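[cell-equipment] Re: Second cell for the canning task: what to put in the budget
From: the cell maintainer at Bedia
Date: March 26, 2025

Hello all,

thank you for the answers to my first message. I reply to the list and not privately, because two labs wrote to me that they have the same budget form to fill in and would like to see how we do it.

First I quote the earlier message from Stumereck, so everybody knows what I am answering:

> We looked at your list for the second cell and we think it is too long in
> some places and too short in others. You have a whole paragraph for the
> arms, but arms are easy, there is a price and you pay it. What did you
> plan for cables? For the lighting? For the time when one arm is away for
> service? In our first year we spent more on small parts than we
> expected and we had to ask for money again in September, and this was
> not a pleasant conversation.
>
> Also we don't understand why you want to copy the same layout. If you
> buy new, you can change it. Why two arms on one rail again?

These are good questions and I will try to go in order.

1. Why the same layout

The second cell must produce data that we can mix with the data of the first cell. If the rail is longer, or if the arms stand with another distance between them, then the reach is different and we have two data sets where we wanted one. So we copy: two arms on one aluminum rail at the front, three walls, stone pattern floor, gray metal cabinet at the back wall. I know it is not exciting. We discussed a layout with the arms facing each other, and Vudar even made a drawing for us, but for the task with the cans it gives no advantage that we could find. Both arms need to reach the top of the cabinet and both need to reach the floor in front of it. With the arms side by side they do.

2. Arms and grippers

We ask for two arms and 4 grippers. Two grippers are mounted and two stay in the drawer. The fingers on our present ones have scratches and the edges are getting lighter, so I put spare fingers as a separate line, 6 pairs for the first year. Maybe this is too many. If somebody has real numbers for how long a pair lasts with metal cans, please write them to the list, I would be thankful.

3. Cables

Stumereck is right, my first list had one word about this, "cables", and no amount. I have corrected it. The corrugated hose along the arm is now its own line, with ties and clips. We also need the loop at the wrist to be long enough. When the wrist turns and the loop is short, it pulls on the camera connector, and we have already replaced one connector for this reason. Too long is also bad, because then it touches objects on the cabinet. We did not find the perfect length yet, so we will buy hose by the meter and cut it here.

The slotted duct in front of the rail I would like to have one size bigger. In the first cell the small circuit boards are near the arm bases without a cover, and I am not happy with it - one dropped can and we have a problem. I added two small boxes with lids. They cost very little compared to everything else.

4. Cameras

One camera on each wrist and one fixed camera that sees the whole cell, plus one spare of each kind. The fixed view is good for seeing the cabinet top and the floor together, but an arm can hide a can that stands behind it, so we do not try to save money by leaving out the wrist cameras. Somebody asked me this in the first round and the answer is no.

5. Walls, floor and props

Here I had the most comments from our own purchasing office, who could not understand why a robot budget contains wallpaper. We keep several printed patterns and change them, so that the policy does not learn one background. I budget 276 euros for panels and prints together, the supplier is Milošević and they cut to size. For props I budget 206 euros, and this includes the cabinet and the cans. We use full cans with paper labels in different colors, some short and some taller. Please do not forget to plan replacements, the labels get damaged and then a can does not look the same anymore.

I put some views of the first cell during the can task, so that you can compare with the list. 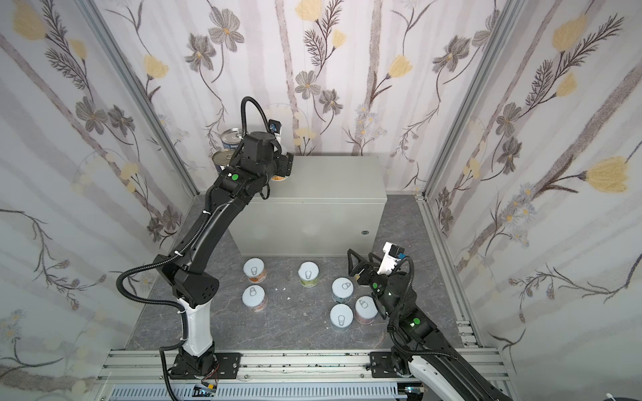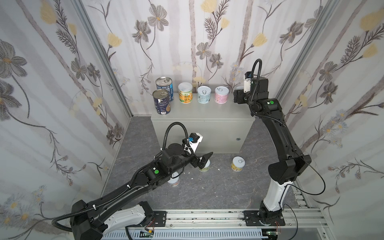
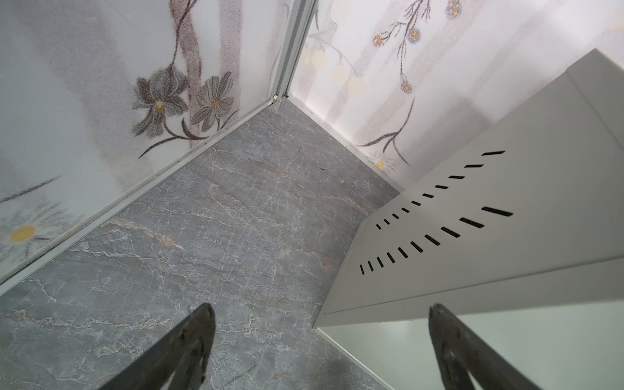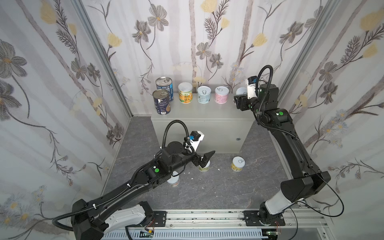

Stumereck wrote again after seeing the draft of this message, and agreed that I put the answer here: "OK, for the layout we are convinced, if you want to mix the data then copy it. But then copy it fully. Measure the first cell before you order, the rail and the position of both mounting plates, and do not trust the old drawing. Our drawing was wrong by the width of one plate and we saw it only when the walls were already up. And please put a service line. You still have no service line."

Yes, I still had no service line. Now there is one. My plan was that if one arm goes away, we take the arm from the other cell and work with one complete cell. But then of course the second cell stands still, and the people who planned to use it will come to my desk. So the choice is between:

- a third arm as a reserve for both cells, which is expensive and will stay in a box most of the time
- a service contract with a replacement arm, where we pay every year also if nothing breaks
- no reserve, and we accept the waiting time

For the moment I wrote the service contract in the form, for one year, and I will look at it again before we renew. If your lab took the third arm, I would like to know if you were glad about it.

6. Things I took out

The second workstation is out, one operator can look after both cells if the screens are next to each other. The new floor mat for people is out too, we have one already. The bigger table is out, because the frame of the cell has its own legs. I left a small amount for screws, tape and brushes. The floor collects small crumbs and flakes during the work, and I prefer to have a brush that belongs to the cell than to look for one in the kitchen.

7. Time

I did not count our own hours in the first version and the office sent it back. For the first cell the mechanical part was quick and the calibration was slow. I wrote more days for calibration this time. It is difficult to defend these days in front of people who see only that the arms are already moving, so if you have a good sentence for this, I will borrow it.

The form must be signed before the end of the month. After this I can still move money between lines but I can not make the total higher. So if you see something missing, please answer soon, and answer to the list and not only to me. I will send the corrected spreadsheet in a separate message, the last time the attachment was too large and the server removed it.

Greetings from Bedia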